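Work and Automation - Course Handout, Unit 6
Bowen College, Continuing Studies
April 13, 2023

What to read before class: the Skendby case (pages 3 to 11 of the reader) and the short piece on job grading. Bring your notes from the February visit if you went on it.

1. Where we left off

In Unit 5 we looked at a warehouse where the machines arrived first and the job descriptions were rewritten afterward. Skendby went the other way. The company runs a dish room and table service for care homes, and it started by paying its own staff to record the handling work. The robot arms are planned for a later stage.

2. The recording job

Staff at Skendby used to be hired under one title, service assistant. There are now two. The service assistants clear, wash and set out. The handling demonstrators pick up plates, bowls and small household items with hand-held grippers, over and over, in different layouts. Of 67 employees at the main site, 58 kept the old title and the rest moved to the new one.

The grippers take some getting used to. A person clearing a table by hand slides the fingers under a plate and lifts. With two padded fingers you have to bring one over the inside of the plate and keep the other outside, so that the rim sits between them, and then close. A scalloped rim is harder to judge than a plain one. Demonstrators also work on ordinary cluttered tables, with bowls, bottles and other small things standing close to the dishes.

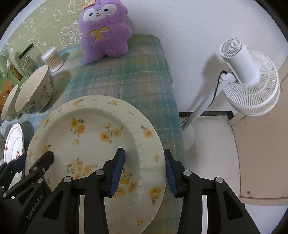 3. What changed for the demonstrators

Pace. A service assistant is judged on how fast the room is turned over. A demonstrator is judged on clean, repeatable movements, and hurrying lowers the score. Several people said in interviews that slowing down was the hardest part of the change.

Strain. There is less lifting of full racks and less time with wet hands. There is more holding of the forearms in one position. Skendby set a limit of six sessions a shift after complaints about sore wrists.

Skill. Supervisors found that the best demonstrators were often the longest-serving assistants. They knew how a plate would tip before it did. Under the old grading that knowledge had no pay attached to it. Under the new one it does - but only for as long as recordings are needed.

4. What changed for everyone else

The remaining assistants cover the same meals with fewer people on the floor. Management added three part-time positions, and the assistants say the gap is still there at breakfast.

There is also the question of what the recordings are for. The contract with Stastidetti, the firm that handles the data, says they may be used to train machines for dish handling. Staff were told this in writing. They were not told which jobs might be affected or when, and the company says it does not know yet.

Compare this with Dratirley (reader, page 24), where the employees negotiated a retraining clause before any recording began.

5. Terms to know

Demonstration work: paid work in which a person performs a task so that a machine can be trained on it.
Job grading: the system that ties tasks and skills to a pay level.
Tacit skill: ability a worker has but finds hard to put into words.

6. For discussion

Should a worker who records a task be paid again when the recording is reused? Who should set the session limit, and on what evidence? If you were grading the demonstrator job at Skendby, would you place it above or below the service assistant, and why?

Written response, one page, due at the start of the next class. Use at least one passage from the Skendby interviews.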